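Laundry room getting a robot arm, what happens to our hours?

Posted by tubside_nan, April 8, 2018

I work in the laundry at a care home in Totstead. There are 34 residents and two of us on the machines, me and a younger woman who does evenings. Management has started having a robot arm load and unload the dryer, and they want our comments in writing before they decide on keeping it. I'm not against it. My shoulders would be glad of a rest. I just want to know what to ask. Two pictures from the loading work:

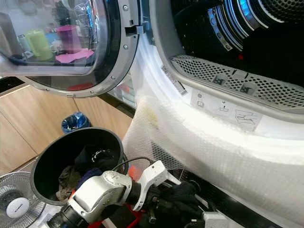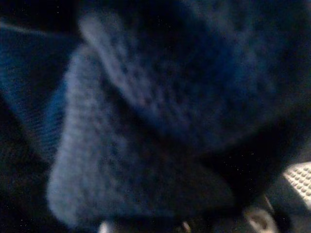 My main worries are hours and blame. If a resident's sweater shrinks or goes missing, is that on me? Our job sheet says the laundry worker checks every item for labels and pockets before it goes in the dryer. It says nothing about a machine doing the handling. We also have no union here, so please don't just tell me to call the rep.

Zulema Bustos

I ran the linen room at a hotel in Nurstead when they put in an automatic folder and then a loading arm. Not the same as a care home but close enough.

Get the job sheet changed first. Ours still had the old wording for months, and every time a guest complained it came back to whoever had signed the sheet. We asked for two lines to be added: who sorts, and who signs off on the load once the arm has finished. After that the arguments mostly stopped.

On hours, nobody was let go where I was, but when a woman left in December they didn't replace her. So ask what happens when someone leaves. They will probably say there are no plans to cut anyone, and that can be true and still leave you short.

Also ask who is supposed to stand there when it gets stuck. I was told I could fold while it worked. In practice I got up every few minutes and my folding fell behind, and then I was asked why. Keep a notebook for the first 60 days. Write down the stops and how long each one took you. I kept knits and anything wool out of it completely and did those by hand - slower, but I slept better.

drumroll_pete

They'll cut your hours. They always do. Start looking now.

Rūta Mägi

I wouldn't go that far. I do the rota for a shared laundry in Wimuvley and our staff hours stayed the same, but the work moved. Less lifting, more sorting and mending, and a lot more checking. One of my people likes it and one can't stand it, says she feels like she is minding a toddler.

Things I would put in your written comments:

Training on paid time, for both of you, evenings included. The evening person usually gets forgotten.

Where the stop button is and who is allowed to press it. The answer should be anyone in the room.

A review date, with you two present.

I'd also ask for your pay grade to be looked at if you are now running equipment. We got a small bump out of that, but only after asking twice.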